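What is a boycott?

A boycott is when a group of people agree to stop buying or using something until a rule changes. It is a form of peaceful protest. People usually boycott a shop, a service or a product.

Boycotts work through money. Suppose a bus company sells 1,000 tickets a day. If 900 riders walk instead, the company earns very little.
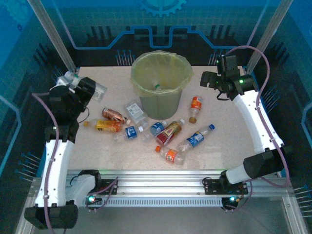
Why not just complain?

A complaint can be ignored. A loss of income is harder to ignore. Boycotts also let people take part who cannot vote, including children.
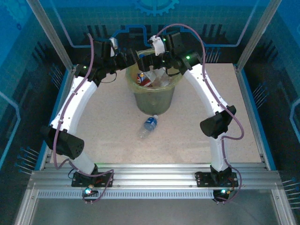 A famous case

In 1955, Black residents of Montgomery, Alabama, stopped riding the city's buses. The law made them give up seats to white passengers. They walked, cycled and shared cars for more than a year. The bus rules were then struck down by the courts – a case had been running at the same time.
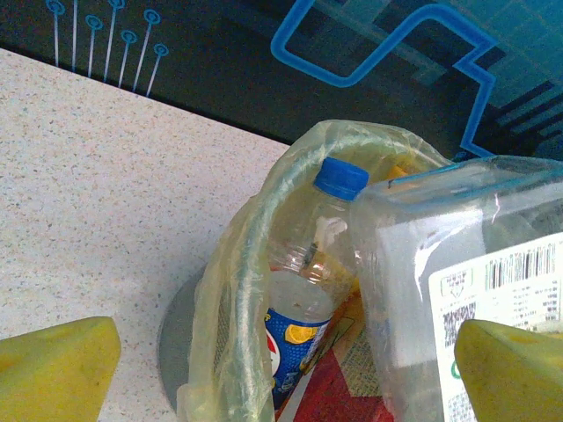 Speckled countertop and dark panel.

Is a boycott always fair?

People disagree. Workers at a boycotted business may lose pay even though they did not make the rule. Organizers are expected to state their demand clearly and to end the boycott when it is met.

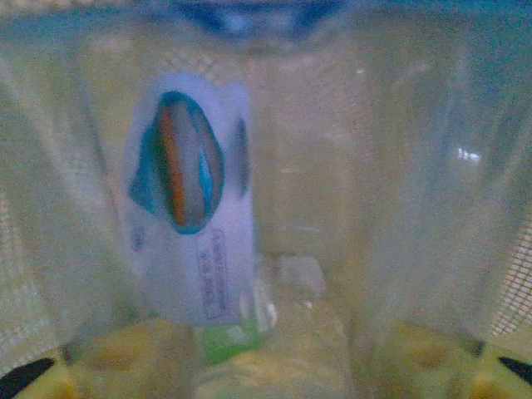
A demand should name one thing that can be checked. "Be nicer" cannot be checked. "Let everyone use the front door" can. The same goes for goods: take a white packet with a big oval logo outlined in teal-blue. If that were the boycotted product, the notice should describe the logo, so that shoppers do not avoid the wrong one.

Words to know

Segregation: keeping groups of people apart by law or custom.
Demand: the change a protest asks for.

Text: Niamh Moriarty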